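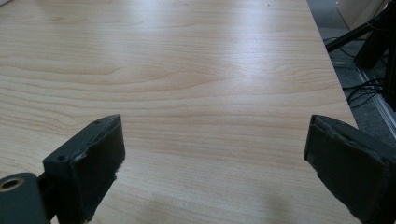 3.2 Keeping the hand-held gripper in shape

I used to think of the hand-held gripper as the easy half of the Luvum setup. The arm has motors, a controller and a thick manual, and the hand-held unit has a trigger, two fingers and a camera, so what could go wrong? Quite a lot, it turned out over the months, and most of it went wrong slowly enough that I only spotted it when I went back through the recordings. We collected 2,243 demonstrations with one unit (I'll call it unit A from now on), and this section covers how I set it up and what I did to keep it close to the same tool from the first recording to the last.

The short version is that the fingers matter more than anything else on it. Figure 3 is the unit's own camera view with the jaws apart over the table, and it's the view I ended up caring about most. Both inner faces carry a dark, soft pad, and you can see the trouble I mean. The left one has gone fuzzy along its edges, with lighter gray fibers poking out at the corners, and the right one has a worn rim where the material wraps over the top of the finger. Neither would bother you much if you were holding the gripper in your hand. In the camera view, though, the pads are big and close, and the pad edge is what our width estimate looks for!

3.2.1 Pads

I love these pads for grip and I complain about them for everything else. With bare plastic fingers we dropped smooth things all the time, and with the pads on we mostly stopped dropping them, so they stayed. The price is wear. The edges go first, and the corners are the worst of it, where a stray fiber can look like part of the outline to the edge finder. When that happens the estimated opening jumps back and forth by a tiny amount while the hand is perfectly still. It took me far too long to work out why (I blamed the camera mount, then the software, then myself).

What I do now is simple. Before a session I open the jaws, hold the unit over the bare tabletop and look at the live view at full size. Loose fibers get trimmed with small curved scissors, always cutting away from the pad face. I don't pull them! I pulled one early on and a good part of the edge came with it. If a pad has a lifted rim but the face is still flat, I leave it alone and write it in the log, and if the face itself has a dip or a shiny spot I change the pads on both fingers together. Changing only one leaves you with a new thick pad facing an old squashed one, so objects end up sitting a bit off center, and the model picks up on it. We changed the full set 3 times during the collection.

To change a set, I take the fingers off first. It's tempting to peel the old pad with the finger still on the gripper, and I have done it when I was in a hurry, but you end up leaning on the linkage and then you have a second problem. Off the unit, the pad comes away with a plastic scraper, and then I clean the glue off with alcohol and let the finger dry on a paper towel while I make coffee. The new pad goes on from the bottom up, wraps over the tip last and sits under a clamp overnight. My first few wraps were crooked, and it showed, so Nia Gittins cut me a little card template that I still use.

3.2.2 Screws and play in the joints

The fingers are chunky, angled plastic pieces, and the two round screw holes on the outer slope of the left one are easy to make out in Figure 3. Plastic and screws are not great friends. If you tighten too hard you chew up the hole, and if you go too soft the finger starts to tilt under load. I settled on hand-tight with a short driver, no power tool anywhere near it, plus a paint dot across each screw head so a turned screw is easy to spot.

Play in the joints was harder to get a feel for. The round hole with the brass-colored ring in the mounting piece, down in the bottom left corner of the figure, is one of the places I check. I hold the mounting piece still with one hand and wiggle the finger gently with the other, and I'm feeling for a click more than for any real movement. A click means grit or wear. Grit I can fix with a cotton swab. Wear means taking the joint apart, and we had to do that twice, both times in August, when the unit was in use nearly every day at the Brostville lab. After a rebuild I run the zeroing steps from scratch, even if everything looks fine.

3.2.3 Zeroing the opening

Zeroing is the part I'd most like other groups to copy (it's quick, it's boring and it saved us more than once). I close the jaws fully, record a few seconds, open them all the way, record again, and then close them gently on a gauge block. The script finds the pad edges in all three clips and compares them with the stored values. If the fully closed clip is off, it's nearly always the pads, and if only the open clip is off, I go looking at the joints or the trigger stop.

I do this over the wood tabletop with nothing between the jaws. A plain mat would be kinder to the edge finder, I know. The tabletop has a strong wavy grain and picks up a soft patch of glare from the lights, and both show in Figure 3, but the demonstrations were recorded over that same table and I wanted the check to see what the recordings see. The jaws also throw a faint shadow on the wood between them. Our first threshold, which I had copied from the older MacLeod rig, took shadow for pad on a bad day, so we moved to one that looks at texture as well as brightness. That took care of nearly all of it.

3.2.4 The log

Everything above goes in a log with 13 fields, and I'll admit that's more than I fill in with a happy heart. The ones I'd keep if I had to start over are the pad set, the date it went on, the closed-jaw reading, the state of the paint dots and a still from the gripper camera with the jaws open. That still is worth more than the rest put together! When a batch of demonstrations from our Ustovby runs trained badly, I lined up the stills in order and could see the left pad edge getting rougher from one to the next, well before I had written a word about it. We dropped the roughest part of that batch and kept the remainder, and the split is the one used for all the results in Section 4.

One thing I haven't sorted out is how to compare pad wear between units. Unit A is the only one with a full log, and the spare was kept by a different person with a different idea of what "frayed" means. For now the spare's recordings stay out of the training set.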